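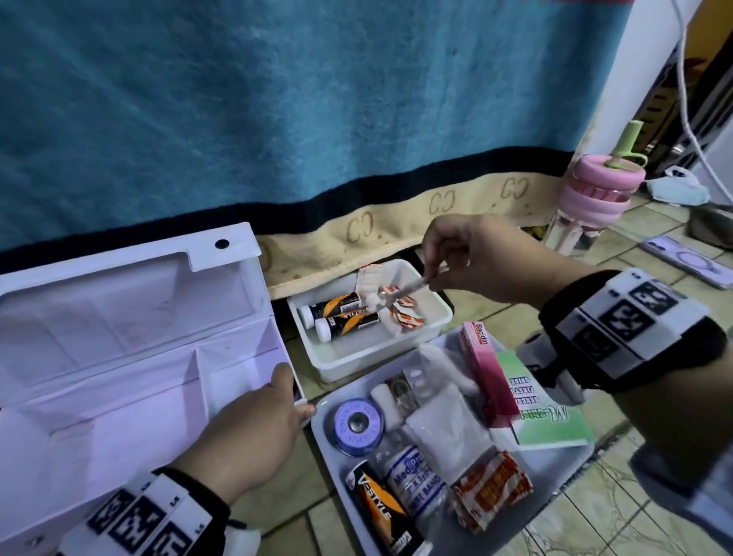

Going through the first aid kit, with the blue blanket hanging down behind.

I have been reading lists again. You know the kind: the 32 things every household should keep by the door in case the power goes out, the water stops or the road washes away. My sister-in-law sent me one from a site called Pratora, and I read the whole thing with my eyebrows up.

Some of it is fine. Water, yes. A flashlight, yes. But a hand-crank radio at that price? I bought a Trekar one in November, after the big wind, and cranked it until my wrist hurt to get four minutes of a man selling gutters. The list says it is "essential." The list also has a link to buy it, and I have my doubts about any advice that ends in a shopping cart.

Our house went up in 1884 and has sat through plenty of storms without a foil blanket in it. My neighbor Rosalie Sutter lost power for 13 days in 2000 and says what she missed was a can opener that worked. Guess what is missing from the list.

So I'm not buying the bag. I did check dates on the stuff we already own, which cost me an afternoon and no money. The batteries were worse than I thought. I also wrote three phone numbers on a card and taped it inside the pantry door, and I'm still looking for a decent can opener if anybody has one they like.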